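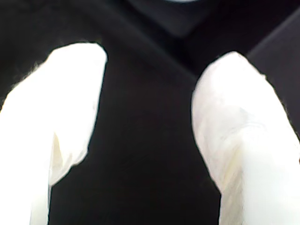 How does a robot pick up an egg?

Try something for me. Pinch a pencil between your thumb and one finger, and then pinch a grape the same way. You squeezed the grape more gently, didn't you? You probably didn't even think about it, because your skin told you when to stop.

A robot has to manage with much less. Many robots have a gripper instead of a hand, and the simplest sort has just 2 fingers that open and close, a bit like the tongs you might use to turn sausages at a barbecue. Hard, smooth fingers are strong, but they can let a shiny apple slip away, or leave a nasty dent in a ripe pear. So people who build robots try dressing the fingers in different things to see what works best – and that is a job that takes a great deal of patience!

Marichka Shevchuk does this job at a workshop called Urnwood. She has 3 kinds of finger to compare: bare ones, rubbery ones, and ones wrapped in something soft. Each kind gets a turn at the very same jobs, with the very same arm moving at the very same speed, which makes it a fair test, just like the ones you do in science lessons. If she changed the fingers and the speed together, she wouldn't know which of them had made the difference.

A padded finger squashes a little when it touches something, so the push is spread over a bigger patch. That is kinder to eggs and peaches. A covering can wrinkle or slide about, though, and then the thing being held may slide about too, so Marichka looks at the folds between turns and smooths them down if she needs to.

In October the arm made 1,710 picks altogether, and 73 of them ended in a drop. Every drop was written down, along with which fingers were on and what they were trying to hold.

You can run a test of your own at home. Put on a woolly glove and try to pick up a coin from the table, then a sponge, then a boiled egg (ask a grown-up first, and do it over a bowl). Now take the glove off and have another go. Which was easier each time?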